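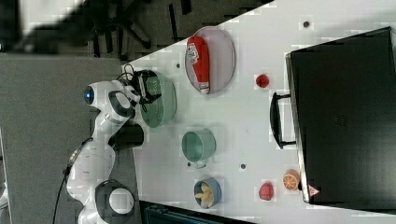
What is Ollix?

Ollix is a small kitchen school in Litberg, where children and adults learn how to set a table, how to clear it and how to put each thing back in its place.

We started with one table in a room on Areo Street. Nelly Guzmán, who founded the school and still teaches the morning groups, had worked for many years in hotel kitchens. She noticed that new colleagues could often cook quite well, but they did not know where to put a wet colander or how to carry a full bowl past another person. Courses for cooking were easy to find in our town. A course for everything that happens before and after the cooking was not.

Today we have 46 learners in a normal month, divided into small groups. The youngest are four years old. The oldest prefer that we do not write their age on this page.
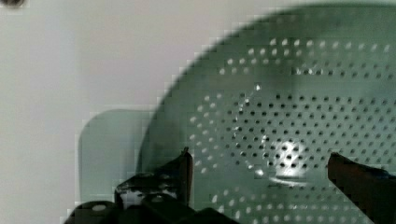
Ollix Letter, issue 23

The colander has a chapter of its own in our program. It is a simple object, but it asks for several decisions: where it stands when you pour, what you put under it, and where it goes to dry. We teach with green plastic ones with small round holes. They are light enough for a child's hand, and they do not make a terrible noise when they fall. Every learner washes a colander in the first lesson and looks through it against the window. If a hole is closed with old starch, it goes back into the water.

With the younger groups we use toy food. A toy strawberry can be put on the wrong plate many times and it is still a good strawberry. The mugs, bowls and plates are of the ordinary size, so that the hands learn the right distances.
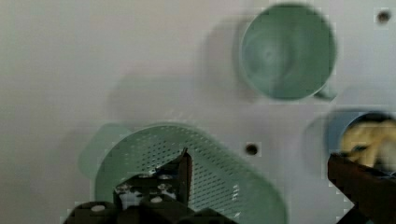
A lesson begins with a table where things are lying as they may lie after a family breakfast. The learners decide together what should be moved first, and we don't correct them before they have finished. Some groups begin with the mugs, other groups with the food. Both ways are accepted - we only ask that nothing is carried over the head of another person.

In July we are closed for the general cleaning. Our second room, in the Sales quarter, opens at 9 in the morning and is used mostly by adults who move into their first own kitchen.

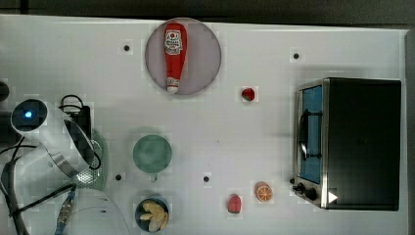 Plate, ketchup bottle and strawberry on the practice table.

We receive no money from producers of kitchen goods. What we need, we buy from the course fees or we get from families in Litberg. If you have a plate or a bowl without cracks that you no longer use, please bring it to Areo Street during the lesson hours. Knives and glass we cannot accept.

New groups are announced in the Ollix Letter, which you can take home from the shelf at the entrance.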